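Hilo sobre cuencos. Sí, cuencos. Llevo desde octubre pensando en cuencos y creo que me merezco al menos un hilo.

Resumen para quien tenga prisa: queríamos saber si se puede enseñar a un robot de dos brazos a manejar vajilla sin que haya ningún robot en la cocina mientras se graba. La respuesta es «bastante más de lo que yo apostaba». Perdí una cena.

El proyecto se llama Ellolia. Lo empezó Liesbeth Postma, yo entré para «echar una mano con los datos», frase que en este gremio equivale a una condena de duración indeterminada.

El método: una persona coge una pinza en cada mano, cada pinza lleva su cámara, y hace la tarea como buenamente puede. Se graban imagen, trayectoria y apertura de los dedos. Luego la política aprende de eso y se ejecuta en los brazos de verdad, que viven en otro edificio y no friegan.

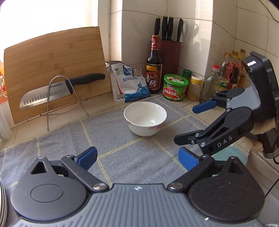
Las dos pinzas y el cuenco, vistos desde una de ellas. El vinagre no entra en el protocolo.

Primera decisión discutible: grabar en cocinas con sus cosas puestas. Pieter Segers defendía una encimera despejada y fondo neutro. Técnicamente impecable. También es una encimera que no existe en ningún domicilio que yo haya pisado.

Así que dejamos la sal, los botes, la tabla de bambú, todo. Si la política se distrae con una bolsa de sal, prefiero enterarme ahora y no delante del tribunal de nadie.

Números, que sé a qué venís. 1.000 demostraciones en total, repartidas en 20 cocinas. La tarea: agarrar el cuenco por el borde, levantarlo, pasarlo a la otra pinza y dejarlo en su sitio. Un niño lo hace mientras piensa en otra cosa.

Un cuenco blanco y brillante es un objeto con muy mala intención. Refleja la ventana, se queda sin borde justo donde lo necesitas y la estimación de profundidad te devuelve poesía.

El agarre simple salió pronto y nos pusimos muy contentos, lo cual debería habernos alertado. El problema era el traspaso. Cada pinza sabía dónde estaba el cuenco y tenía una idea bastante vaga de dónde estaba su compañera. Como en cualquier equipo de trabajo, vaya.

Laiba Ghumman propuso meter en la entrada la pose relativa entre las dos pinzas, además de las dos imágenes. Una línea en la pizarra, dos semanas de calibración y una cantidad de café que prefiero no presupuestar.

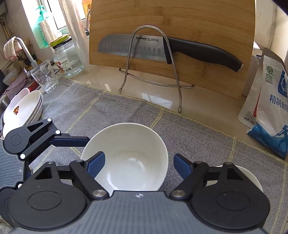
Dedos abiertos a ambos lados del cuenco y la otra pinza entrando por la izquierda. El cuchillo, de espectador.

Resultado, en cocinas que el modelo no había visto: sin la pose relativa, 2 traspasos buenos de 25. Con ella, 20 de 25. Los mismos cuencos, los mismos pesos iniciales, el mismo Frans De Graaf apuntando cruces en una hoja con cara de notario.

Antes de que alguien lo pregunte: sí, 25 intentos por condición son pocos. Lo pone en el artículo, lo pone en el póster y me lo recuerda Jolien Van Beek cada jueves por si se me hubiera pasado.

Lo que más me sorprendió es otra cosa. Duplicar las demostraciones en la misma cocina no movió casi nada. Cambiar de cocina, sí. Toda una tarde repitiendo el gesto sobre el mismo paño enseña, sobre todo, cómo es ese paño.

Los cinco fallos que quedan, por si alguien quiere una tesis: tres son cierres antes de tiempo, con la pinza receptora agarrando aire con mucha convicción. Los otros dos son reflejos de ventana. Correr la cortina los arregla, pero Liesbeth no me deja escribir «cortina» en la sección de método.

Limitaciones de verdad: solo cuencos vacíos, solo rígidos, y velocidad humana de domingo por la mañana. Con sopa no hemos probado. Con sopa no vamos a probar mientras la fianza de los equipos la firme yo.

Me preguntan por privado si esto vale para platos apilados. Estamos en ello. El borde del plato queda pegado al de abajo y los dedos no entran. De momento la política lo resuelve empujando la pila hacia el fregadero, que es una estrategia, supongo.

El código sale cuando Pieter termine de quitarle mis comentarios. Los datos van después, en cuanto revisemos que no se cuele la cara de nadie en un reflejo. Dudas por aquí, que hoy contesto hasta las seis.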